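Speaker Notes: Renting Out Your Kitchen Without Losing Your Mind

Filed under: Talks & Workshops
5 min read

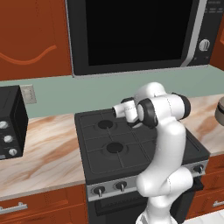
OK, so hi everybody, thanks for coming. Quick hello to Trudy Stubbs, who talked me into this. (Wait for Trudy to wave. She will.)

Start with the Daltby story. I'd had the place up as a short-term rental for one whole summer and I thought I was doing great. Then Fletcher Halliday stayed four nights and sent me a list of what he couldn't find. Can opener. Colander. A knife that could get through a tomato! I'd spent $2,000 on the living room and $326 on everything people cook with – and guess which one they wrote about.

SLIDE 2 – the drawer test. Ask who here has cooked a full dinner in their own rental. Hands up. Usually it's pretty quiet at this point, let it be quiet.

My rule now is that I stay one night every December and make spaghetti, eggs and coffee, using only what's in the house. I write down each thing I reach for and don't find. Last time it was a potholder and, somehow, salt.

SLIDE 3 – labels. Keep them short. Guests at the Rillow cottage got a two-page note from me about the trash and not a single person read it. Now it's one card on the fridge with the pickup day in big letters.

SLIDE 4 – money. Set aside $400 a year for replacing stuff. Mugs walk off, pans get scratched, don't chase anybody over it. I used to and it made me miserable.

If there's time, tell the one about the waffle iron. If Trudy is giving me the look, skip it and go to questions. Handouts are on the table by the door, and please take the extras, I don't want to carry them home.

Contact | © 2023 Iker Hosting Talks | Back to top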